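Yellow work tables and new carpet for the Isley community workshop

28 January 2026

The big upstairs room at the Isley community workshop has its color back. After a long stretch of bare boards and borrowed trestles, the room opened to members again this month with new carpet from one wall to the other and a set of bright yellow work tables, and the people who use it most have been dropping in all week just to have a look around and run a hand along the tabletops.

Anyone who took a class up there last year will remember how it was. The old tables came from three or four different places and no two of them stood at quite the same height, so that if you were laying out a length of cloth or a big sheet of paper you had to prop up one end with a phone book. The floor was drafty in winter and loud all year long, and the quilting group downstairs could tell you exactly when the bookbinders overhead were packing up to go home.

The planning began in August, when members were asked to write down what they wanted from the room and drop their notes in a box by the front door. There were 90 replies, some of them only a word or two and a few of them running to several pages (one came with a very nice drawing of a cat asleep on a shelf). Quite a lot of people asked for a floor that would be easier on the feet, and a good many more asked for tables that all matched. And then there was the matter of color, which came up again and again. People were tired of gray and brown, they said, and they wanted something that would cheer them up on a dark afternoon.
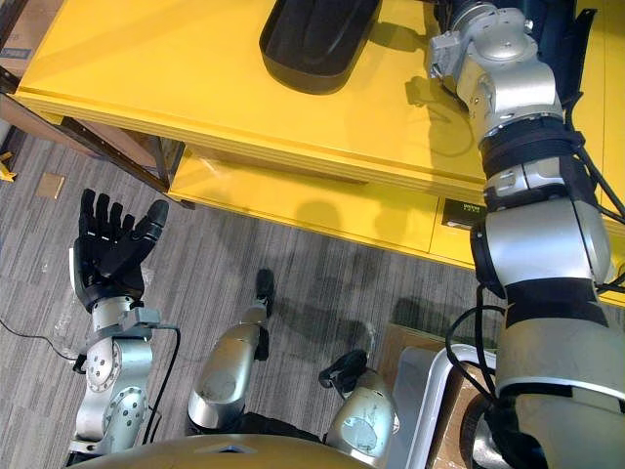

Photo: Isley Community Workshop

Yellow won, and it is a good strong yellow too, with a gloss to it that picks up the light. The color carries on below the edge of the tabletop, where there is a matching yellow panel, and the legs are dark metal, so the tables look sturdy without looking heavy. The carpet is striped in light and dark grays -- a quiet, streaky sort of pattern that lets the tables do the talking, and one that ought to be kind to the odd bit of thread or paper trimming between cleanings.

The tables came from Bruvano, a small furniture maker that has fitted out a number of schools and libraries in this part of the state, and the carpet was laid by Jalivano over 2 days. The room had to be cleared right out for that, and those were busy days indeed, with boxes of yarn and stacks of chairs lining the hallway and the kettle moved down to the front office, where it seems to have made itself at home.

Members helped to pay for it all, and the workshop would like to say a very warm thank you for that. The bake sale and the winter craft market did well, as they always do, and 31 families signed up to sponsor part of a table. Their names will go on a board by the stairs once the paint there has had time to dry properly.

Classes are settling back in bit by bit. Bookbinding and beginners' sewing have already started again, and the paper lantern class, which had been squeezed into the back of the office since the fall, is glad of the space to spread out. Card games and the repair evening will follow when the last of the chairs are back upstairs. Members who left things in the hallway cupboard are kindly asked to come and claim them, as there are several pairs of scissors and one very handsome casserole dish still waiting for their owners.

A few small requests go along with the new room. Please use a cutting mat when you work with a blade, put something under hot glue guns and irons, and leave paint and dye for the room on the ground floor, where there is a sink and a hard floor to mop. Drinks with lids are fine.

There is some carpet left over, enough for the little reading corner under the window, and that will go down later in the winter. Shelves are next on the list after that. The workshop has set aside $400 toward them so far and would be happy to hear from anyone with good used shelving to pass along. The office is open most mornings, and there is usually coffee.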